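Murkedberg night coach: luggage limits and the Blackburn transfer
Forum > Ground transport > Coaches and shuttles

tburrell
Looking for current information on the Provine coach to Murkedberg. The booking page allows one hold bag at 20 kg. The confirmation email says two bags, 20 kg combined. The conditions of carriage give no weight at all, only "reasonable luggage." Which one does the driver apply at Blackburn? I have a hard case at 17 and a soft bag at 6.

Lorraine Marsden
Combined weight. I travel this route twice a month. They have a hanging scale at bay 4 and they use it when the coach is full. Excess is charged per bag, card only.

axle_ratio
Disagree with the above. The scale is for the parcel contract. Passenger bags go in by volume. I have loaded a 24 kg case at Blackburn more than once with no charge. The limiting factor on those coaches is the hold height over the rear axle, so a tall case gets refused before a heavy one does.

Lorraine Marsden
You have not been charged. That is different from there being no limit. I paid in November and have the receipt.

tburrell
Was that for one bag over, or the total over?

Lorraine Marsden
Total. Each bag was under 20.

kestrel_n
Related point on the transfer. The timetable gives 10 minutes at Blackburn between the feeder and the night coach. The feeder runs on the Vunix ticketing system and the night coach is on Provine's own. They do not share delay data. If the feeder is late the night coach leaves, and the ticket is treated as a no-show. Book it as a through ticket under one reference or take the earlier feeder.

axle_ratio
Agree on that. The through fare is 87 and the two separate fares come to less, but the separate fares carry no protection.

Clive Lockwood
Two corrections. The timetable connection is measured from the scheduled arrival at the stand. Unloading the hold is not included, so if your bags are in the hold you have less than the published figure. Second, the onboard toilet is locked for the last section into Murkedberg. Plan for that.

On waste: the night coaches no longer have seat-back bags. There is one bin by the center door, and it is emptied at Blackburn only. I clear my own row before we pull in. 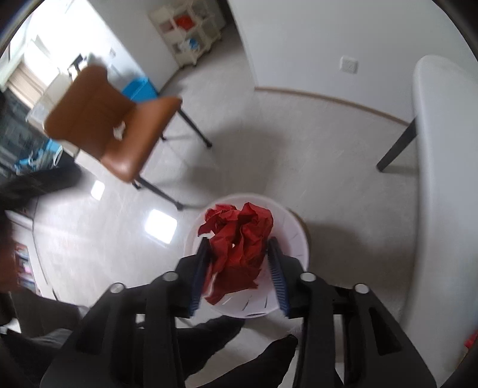

Red paper above a wastebasket.

On luggage I side with Lorraine. The combined figure is in the email, and the email is the document the driver's supervisor will look at.

axle_ratio
The email is generated by the booking system. The conditions of carriage are the contract. If there is a dispute the conditions take priority, and they say "reasonable."

Clive Lockwood
At the bay door the driver decides. You can argue the contract afterward from home.

kestrel_n
Has anyone had a written answer from Provine? I used the web form and received the same paragraph that is on the booking page.

Lorraine Marsden
Phone line, option 3. Ask for the ground team. They told me combined, with bikes and skis outside the total if prebooked.

tburrell
Thanks. I will move 3 kg into the cabin bag and book the through ticket. Is there a size gauge for cabin bags?

axle_ratio
No gauge. The overhead rack is shallow on the older coaches. Anything with a rigid frame goes by your feet. Avoid the seats over the wheel arch, where the floor is raised and you lose the space.

kestrel_n
Do we know which coaches are on the route now, older or newer?

Lorraine Marsden
Mixed. The last one I had was an older one.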